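Jonix Open Day: How a Robot Arm Does a Job
For readers ages 8 to 12

The Jonix workshop opens its doors to school groups on 25/10/2025. The tour has two stops, the Baumgart room and the Ista room. Robot arms work in both.

What is a robot arm?

A robot arm is a machine built from stiff parts called links. The links meet at joints. Each joint has a motor inside, and the motor turns the joint by a set amount. Your own arm works in a similar way. Your shoulder, elbow and wrist are joints, and the bones between them are links.

What is a gripper?

The tool at the end of the arm is called a gripper. A parallel gripper has two fingers. They slide toward each other to close and slide apart to open, and they stay lined up the whole time.

Why is a bag hard?

A wooden block keeps its shape. A cloth bag does not. It folds and wrinkles when it is touched, so the parts of it can end up in a new place each time. A zipper pull is harder still, as it is small and can lie flat.
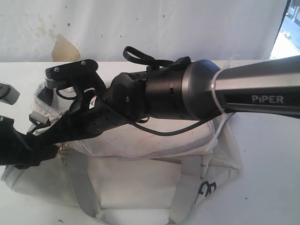 The arm must bring its fingers close to the cloth without pushing down too hard. Then it has to close them at the right spot. If the spot is wrong, the fingers close on air and the arm has to start over.

How does it learn?

At Jonix, a person moves the arm through the job many times. A computer stores each try. The Skarkik project has about 3000 tries stored so far, and more will be added in November.

Rules for visitors

Stay behind the yellow line.
Keep hands off the tables.
Ask before you press any button.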